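Sumstead Drinking Water Taste and Odor Study
Progress report, second period
Prepared by Aishwarya Chowdary for the Tarar Fund

1. Status

Work in this period covered household sampling in the Stusivwood and Bivel supply zones, the first set of laboratory results, and the revision of the complaint log. Sampling is complete. Laboratory work is on schedule except for the geosmin analyses, which are discussed in section 3. No change to the budget is requested.

2. Sampling

A total of 627 samples were collected from kitchen taps between April and September. Each address was sampled twice, once on first draw and once after the tap had run for 3 minutes. Free chlorine and temperature were measured at the address. Turbidity, iron, manganese and total organic carbon were measured in the laboratory.

Residents in Bivel were harder to reach than expected. The original schedule assumed daytime visits, and the response rate was poor until the visits were moved to after 5 p.m. The later schedule will be kept for any repeat sampling.
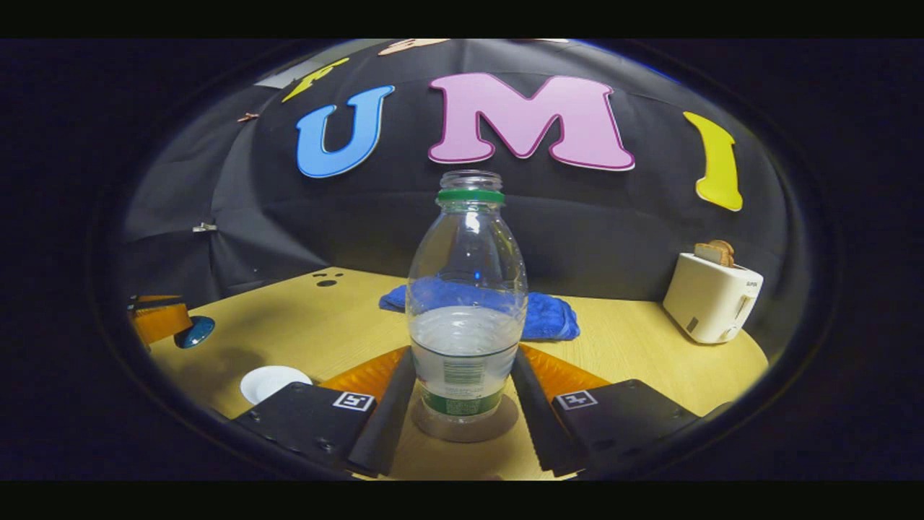
Samples for the taste panel were handled separately from the chemical samples and were served at room temperature in coded glasses. The panel has 30 members, all of whom completed the screening test with dilute reference solutions. Panelists score each sample for chlorine, earthy, metallic and plastic notes, and may add a free comment. Sessions are limited to one hour to reduce fatigue.

3. Results to date

Free chlorine was lower in Bivel than in Stusivwood on first draw, as the longer residence time in the Bivel main would suggest. After flushing, the difference was small. Iron was elevated at a group of addresses on the old cast iron branch north of the reservoir – these account for almost 50 of the entries in the complaint log.

Earthy notes were reported by the panel in the August samples from both zones. The geosmin analyses needed to confirm the source are delayed by a fault in the laboratory's concentrator. Trygve Blomqvist has arranged for the preserved extracts to be run on a second instrument. Extracts past their holding time will be excluded from the data set and listed in an appendix.

4. Next period

The remaining panel sessions will be completed first. The panel scores will then be matched to the chemical data by address and draw type. A draft flushing plan for the cast iron branch will be sent to the Sumstead operations group for comment before it is included in the final report.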